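Ollville Evening Workshop: Small Electrical Enclosures
Handout 3, bench layout and first fit

Reading time: 4 minutes
Last updated: July

Bring this sheet with you, there won't be spares. Notes are short because most of the session is on the bench.

What we're covering

- parts of a plastic enclosure, what each bit is called
- marking out before you open any holes
- setting out a bench so you can find things
- the start of the breaker fit (finish next time)

1. The box

Plastic, hinged lid. Lid on ours is clear so you can see in without opening it. Wondex list it as a general purpose box, the Bangash one is near enough the same and either will do for the coursework. Don't mix lids between makes, the hinges look alike and aren't.

Knockouts = the round weak spots where cable comes in. Push out ONLY the ones you need. An open hole with nothing in it is a fail on the assessment sheet, same as last year. If you've knocked out one too many, get a blanking plug from the drawer and say so on your sheet.

Decide top entry or bottom entry before you touch it. Then check which way the lid swings. People fix the box to the wall and find the lid hits the shelf above, then it all comes off again.

2. Measuring

Steel tape, not the cloth one. Hook over the edge, pull it snug, read square on. Write it down straight away.

For the wall exercise the cable run is 800 mm from the box to the corner. Cut longer than that, you need tails inside the box. How much longer depends on where the breaker sits so work it out, don't copy next door.

Two people measuring the same run should swop tapes once and compare. If the readings disagree check the hooks, bent hooks are the usual trouble.

3. Bench layout

Work on the soft board. Clear plastic lids scratch if you slide them on a bare table top and then you can't read the labels through them. Box in the middle, lid open and standing up behind, so the front is towards you.

Parts you're fitting to one side, tools at the back. Small parts stay in their bag till wanted. Phones are allowed for photos of your own work but keep them off the bit you're working on. Bags under the table please, I know there's not much room.

Grey blocks with the round holes are for the sorting warm-up. Orange cups and blue pegs go in the tops. Leave the blocks out afterwards, the Hollville group use them next.

Warm-up takes a few minutes and is not marked. Pick up, place, let go, no forcing. If it doesn't drop in you're at an angle. Same feel as seating a breaker on a rail, hence doing it first.

4. Breaker, first look

Switch OFF before handling, even on the bench with nothing connected. Get in the habit now.

- check rating printed on the front against your job sheet
- clip at the bottom, hook at the top (most makes)
- test it slides along the rail, then leave it loose
- no wiring this week

Nothing in this session is live. If you see anything pluged in that you think shouldn't be, ask.

5. For your folder

One page, by hand is fine. Sketch of your box from the front with the knockouts you plan to use, dimensions on it, and a line or two on why you chose that entry side. Bench number at the top. Put job ref 479 on it or it goes in the wrong pile.

Reading: p. 73 of the course book, the bit on cable entry. Skip the metal boxes section, that's next term and the earthing rules are different.

Things that lost marks last time
- no units
- sketch from the side when it says front
- knockouts drawn square, they're round
- lid not shown

Next session: rail fixing, glands, tightening order. Bring a small flat screwdriver if you have one of your own. 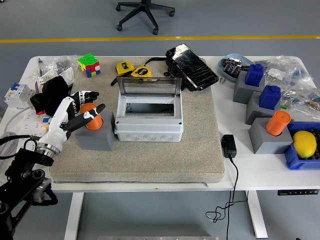

Bench with the enclosure open on the felt board, warm-up blocks either side, tapes at the back.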